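Seltine Rooms Refurbishment
Progress report to the Dimley Fund, second period
Prepared by Gwilym Kneath, 10th October
Checked by Osian Trevor

1. Status

Work on the ground floor is complete except for the items listed in section 4. The first floor has not been started and is not covered by this grant. The ground floor reopened for bookings in July, under the interim terms agreed with the Fund.

The floor in the main workroom has been leveled and sealed. The old partition between the workroom and the store was removed, and the opening was made good with plasterboard on a timber frame. Two radiators were moved from the partition to the outside wall. The heating engineer tested the circuit after the move and signed it off with no defects.

2. Work tables

The original specification called for fixed benches along two walls. This was changed to freestanding tables at the end of the first period, with the Fund's written consent. Freestanding tables allow seated or standing work from all sides and can be pushed together for cutting out, sorting and packing. The supplier is Tivemer. Delivery was in two lots, and one table in the second lot was returned with a split leg and replaced at no charge.

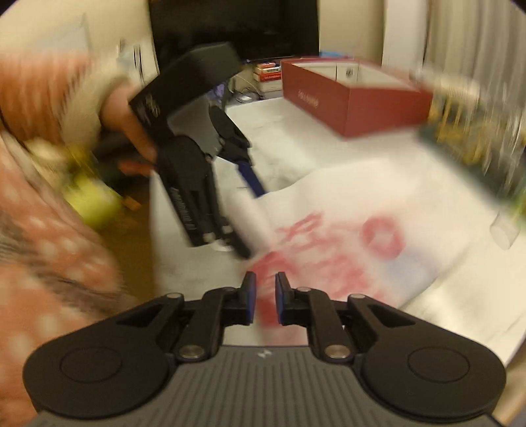
Table coverings are charged to the consumables line and were not part of the original estimate. The bare tops marked easily during the first bookings, and glue residue had to be scraped off twice. We now cover the tables before each session and replace the covering when it is torn or stained. White was chosen over the brown paper first tried, as small dark parts and printed sheets are easier to find on it; the dark blue finger pads and black fingertips over the table stand out clearly against the white. The covering adds a few minutes to setting up. Cost to date is $378, and we expect the rate of use to stay level through the winter.

3. Lighting and power

The ceiling fittings in the workroom have been replaced with Urban LED panels on two separate switches, so that the window side can be left off in daylight. Light at table height is now even enough for close work, though the corner by the store door remains weaker than the rest. An additional fitting has been priced at $60 and will be installed with the outstanding electrical work.

Wall sockets were raised to table height on the long wall. Floor sockets were considered and rejected on cost - the slab would have had to be cut.

4. Outstanding items

Store door: the closer is too strong and has pulled one hinge loose. The joiner will refit it.
Sink: the waste drains slowly and the trap needs to be reset.
Skirting: one length missing behind the radiator nearest the entrance.
Electrical certificate: issued in draft, final copy awaited.

5. Expenditure

The allocation for fittings and furniture in this period was $2,000. Spending against it stands at $1,685, including the table coverings. The corner light fitting will be met from the balance. We ask that the remainder be carried into the next period to pay for the joiner's visit and the sink repair. Invoices are held by Osian Trevor and can be sent on request.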